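4.2 Shoes at the Door: Where Household Rules Meet Household Floors
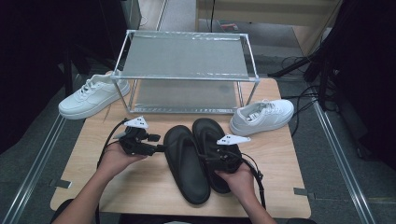 Figure 3. Sneakers and slides with a two-level rack.
Dimitriou and Hunik | Household Customs Working Papers | Revised 9/5/19

The previous section dealt with what people say about shoes indoors. This one deals with where the shoes are. The two subjects are related in the way that a diet is related to a refrigerator.

We visited 43 households in Urkau and Orkholm, all of which had told us in advance that they were "shoes-off" homes. We asked each household to state its rule in a single sentence, and then asked to see the place where the rule was carried out. Most people had the sentence ready. The place took longer. Several hosts led us first to a closet, then to a mat near the closet, and finally to a stretch of hallway that had become the shoe area through long use and no decision.

Earlier writing on the subject tends to treat the threshold as a line. A person stands outside it in shoes and inside it in socks, and something of cultural interest happens in between. We have no quarrel with this as theory. In the Urkau apartments, though, the front door often opens inward across the only free patch of floor, so the line is a wedge, and it moves. Guests step in, step aside to let the door close, and take off their shoes a good yard past the point where the rule says shoes must stop. Every host we asked knew this. Most had settled on treating that yard as outdoors.

Racks deserve a word of their own. A two-level rack like the one in Figure 3 promises a simple order, with one row above another and the floor left clear. The households that owned racks used them with real conviction for the shoes they did not wear. Formal shoes, hiking boots and a surprising amount of footwear belonging to grown children who had moved out were all neatly shelved. The shoes in daily use stayed beside the rack, or in front of it, where a foot could find them in the dark. We came to think of the rack as an archive, and of the floor around it as the office.

The slide sandal holds a special place in this arrangement. In 2 of the Orkholm homes it counted as a slipper and could go anywhere except on a bed. In others it was an outdoor shoe, good for the trash and the mail and nothing else. The largest group kept both opinions at once and applied them according to the weather, the state of the carpet and who was looking. One host explained that her slides were indoor shoes that "sometimes go out for a minute." Pressed on how they were treated upon their return, she said they knew where they had been.

Sneakers caused less confusion but more feeling. White ones in particular were described in language usually kept for pets. Owners who thought nothing of leaving boots in a heap would set a pale pair well apart from the rest, and three-sided disputes about who had stepped on whose were reported to us at length. We have left these out of the analysis on grounds of space, and also because we were asked to take sides.

Guests present the hardest case. A rule that holds among people who live together has to be announced to people who do not, and nearly all hosts disliked announcing it. The favored method was to remove one's own shoes slowly and with some ceremony while the guest watched. This works well on guests who were raised with the same custom, and those are the guests who did not need it. Repair workers were exempt almost everywhere. So were grandparents, although 4 households offered them a chair and hoped.

We had expected the strictness of the spoken rule to predict the tidiness of the entry. It did not. The firmest sentence we collected, delivered without a pause, came from a hallway we had to cross sideways. The softest ("I suppose we mostly do") belonged to a couple in Orkholm whose floor was bare from the door to the kitchen. They kept their shoes in the car.

Section 4.3 turns to socks, on which the people we visited had a great deal more to say, and where the question of holes can no longer be put off.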